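**Suitcase packing test puts two grippers side by side, with thin results so far**

February 21, 2018

Gidora says its new gripper can pack a suitcase. The company has been repeating this to buyers since October, and last week it let a test group at Firnia try the thing against the gripper Firnia already uses, a plain two-finger model from Antunes.

The test is simple enough. Two arms share a white table with an open suitcase on it. One works over the case, where the toiletries go. The other handles clothes. Each gripper got 218 tries, split between bottles and folded garments, with the same arms and the same controller settings throughout.

On bottles, the Gidora unit dropped or knocked over 20. The Antunes gripper did the same with 141, a gap that sounds like the end of the argument. Lionel Dawber, who ran the sessions, isn't so sure. The settings were tuned on the Gidora hardware first, he said, and then copied over.

"I'd want to see it done the other way around before I spent a dollar," Dawber said. "You can make almost any gripper look bad with someone else's closing force."
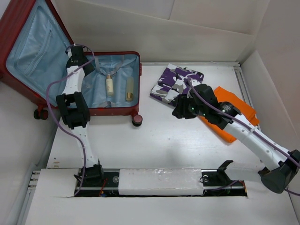 Clothes are a different story. Neither gripper did well with soft fabric, and the sales sheet from Gidora is silent on the subject. Giuliana Grajales, who scored the runs, counted a fold as kept only if the garment reached the case without coming open. The Gidora gripper managed it on five tries. She declined to give the Antunes number until she has checked it again, but said it was "nothing to brag about either."

There is also the matter of who moved what. Between tries a person put the bottles back on their marks and refolded the shirts by hand. None of that time is in the cycle figures Gidora has been quoting — figures that already leave out any try stopped by the operator.

Jouko Suominen, a product manager at Gidora, called the results "very encouraging" and said fabric handling would improve with a software update. He did not give a date. Asked if Gidora would pay for a second round with settings tuned for both grippers, he said the company would look at it.

Firnia has not placed an order. Dawber wants to rerun the bottles first, with the Antunes gripper set up from scratch.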